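**Wanted: part-time sorter and packer for the Purnum storeroom, Cornenville**

Hi! I run Purnum, a small business that collects secondhand household storage stuff – baskets, boxes, drawer dividers, mesh tubs, desk organizers, all those things people buy in January and give away by spring – and gets it back out to people who'll use it. I do most of the sorting myself and I can't keep up anymore. The shelf by the door has become a pile by the door. So I'm hiring!

The job is three mornings a week, 9 to 1, on the ground floor of the old Gilchrist building on the river side of town. It says 1871 over the door and the heating feels like it, so bring a sweater from October on. Parking is easy before ten and awful after.

What you'd be doing, mostly, is taking one thing at a time out of a donation box and getting it ready to go to somebody else. You find the lid, look inside, take out whatever got left in there, wipe it down, check it for cracks, and pack it so it doesn't get squashed. Lids are a bigger part of this job than you'd think. We get round ones, square ones, ones that nearly fit and drive you up the wall. A lid always stays on the table right beside its container until both are done, and I'm pretty stubborn about that one.

The soft mesh tubs need a gentle touch, so don't yank them open by the rim. Hard plastic organizers are easier, apart from the slotted kind, which collect dust in every single slot. For those we have a drawer full of old toothbrushes and a good radio.

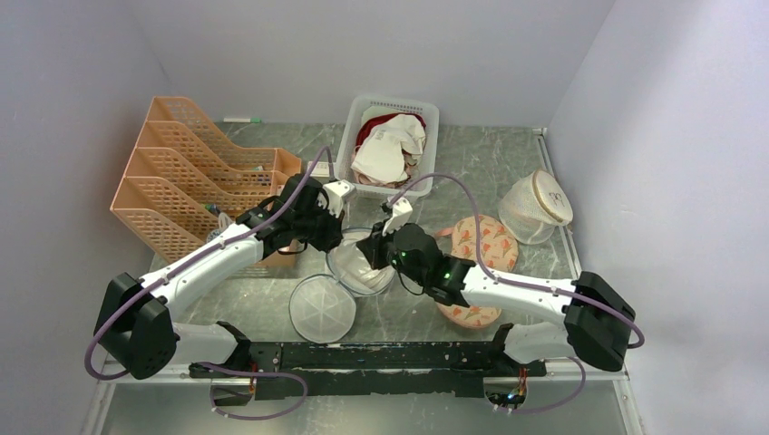
Once something is clean it gets a paper tag with its size and a line about its condition, and then it goes on the outgoing shelves. Tall pieces go at the back, anything with a lid at the front. I like the tags to sound like a person wrote them. "Good for mail and magazines, small scratch on one side" is perfect. Please don't write "excellent condition" on something that isn't!

We also line and fill some containers before they go out, mainly for the welcome packs we put together for people moving into the new Zitia apartments. There are 1000 tags printed and waiting for those, which should tell you how optimistic I was feeling that day.

**You might like this if**

- you're the one who reorganizes the kitchen drawers when you visit your sister
- you can be on your feet for most of a morning and lift a full box (you can sit for the cleaning part, I usually do)
- you don't mind doing the same small thing over and over with a cup of coffee going

No experience needed, and I don't care if your own closets are a mess. Mine are terrible. I do care that you show up when you said you would, or text me if you can't.

**The practical bits**

Pay is hourly, every other Friday, and I'll tell you the rate before you come in so we don't waste each other's time. The first five weeks are a trial for both of us. After that, if we're happy, we fix the mornings and you get a key. You can take home anything from the "too odd to sell" bin – I've furnished most of a bathroom from it.

To apply, drop a note in the Purnum mailbox at the Gilchrist side entrance, or come by any morning when the blue door is propped open. Tell me a little about yourself, which mornings suit you, and how you'd sort a box of lids with no containers. I'm curious how other people would do it. Please get your note to me by Mon 12 September. I'll get back to everybody, even if it takes me a few days to dig out from under the baskets.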